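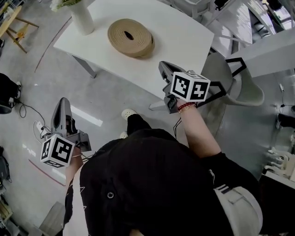 Prundham Handheld Demonstration Program
Progress report, May
Work package 2: operating rules for paired-gripper collection
Prepared by Kieran Daly for the Ulletti Fund

Status

Work package 2 is on schedule. Version 4 of the operating rules was put into use at the Prundham site at the start of the reporting period and replaces all earlier versions. The Mirnar site will change over after its operators have completed the induction session. The text of the rules is final except for section 6 (shared rooms), discussed under open items.

Work completed

The rules were rewritten in the order in which an operator meets them: room, equipment, person, task, closing checks. The earlier draft was grouped by hazard type, and operators had trouble finding the page they needed. Thirteen rules are now marked mandatory. The rest are recommended practice and may be varied by the session lead, who records the change in the session log.

The main changes are as follows.

Cables. Each gripper cable must have enough slack for a full arm extension on either side. Power strips and spare cable are kept outside the marked standing area. If the operator has to step over a cable to reach the work surface, the layout is changed before recording starts.

Markers. The cube on each gripper is inspected before every session for lifted corners, scratches and dirt on the printed faces. A damaged cube is replaced as a unit. Replacing a single printed face is no longer allowed, as it was the most frequent source of tracking offsets in the previous period.

Dress. Closed shoes are required. Loose sleeves are fastened above the wrist. Jewelry at the wrist is permitted if it does not touch the gripper body or cover any marker face during a full range of motion. The session lead makes this check with the operator holding both grippers.

Task objects. Every object on the work surface is entered in the object list, including items that are not handled. Glass and filled containers stay on the far side of the surface unless the task calls for them.

Breaks. A session is limited to 200 recorded attempts per operator. The previous limit was based on time only and took no account of task difficulty. The time limit remains in force as well, and whichever is reached first ends the session.

Results

The Prundham site recorded 900 attempts under version 4. Conall Mac Carthaigh reviewed the session logs against the mandatory rules. Compliance with the marker and dress rules was complete. Four sessions were logged with a deviation, all under the cable rule, and in each case the layout had been corrected after recording began instead of before. The affected attempts have been kept in the data set with a flag so that users can exclude them.

No injuries were reported. One near miss was entered, in which an operator's heel caught a cable while turning to the side table. The wording of the cable rule now covers turning as well as forward reach.

Open items

Section 6, shared rooms. The present text requires furniture and stored equipment to be kept clear of the standing area but gives no minimum distance. Moldovan, the external reviewer, has asked for a fixed figure. We would prefer a distance tied to the operator's reach, and will submit both wordings for comment.

Translation of the induction sheet for Mirnar is with the translator. The changeover date depends on it.

Budget

Spending on this work package is within the approved amount. Replacement marker cubes cost more than planned as a result of the whole-unit rule. The difference was met from the printing line, and no transfer between work packages is requested.

Next period

Complete induction at Mirnar. Close section 6. Repeat the log review at both sites using the same checklist, with the second reading done by someone who did not lead any of the sessions. Issue the rules to the fund as a single file, with the object list template and the session log form attached.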